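3.2 Entryway objects and the misplacement of keys

Participants in the Hesen survey kept a diary of every search for a household item lasting longer than one minute. Of the 924 diaries issued, 651 were returned complete, giving 3345 recorded searches. Keys were the item most often sought, and nearly 47 per cent of all searches began on a Monday. Homes were grouped by the storage in use near the door: a stand with hooks, an open tray, both, or neither.

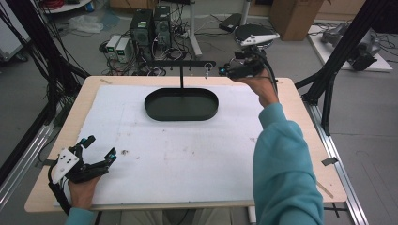

Figure 4. Stand with three hooks and oval tray, the "both" condition.

Homes with both kinds of storage did not report fewer searches than homes with hooks alone. We take this to reflect divided habit – a second resting place adds a second place to look. Trays also gathered post, coins and receipts, and the diaries from Villanueva mention keys found beneath such items. Tray depth was not recorded, although rim height may affect how soon a key is seen from standing height.

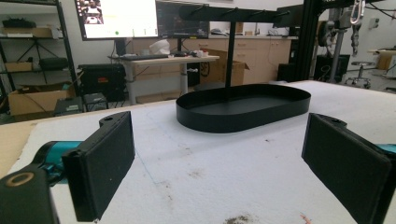 One respondent in Villanueva objected to the grouping, writing that the tray by her door was for coins only and that her keys had never been put in it. Similar remarks led us to add a question on intended use to the second diary.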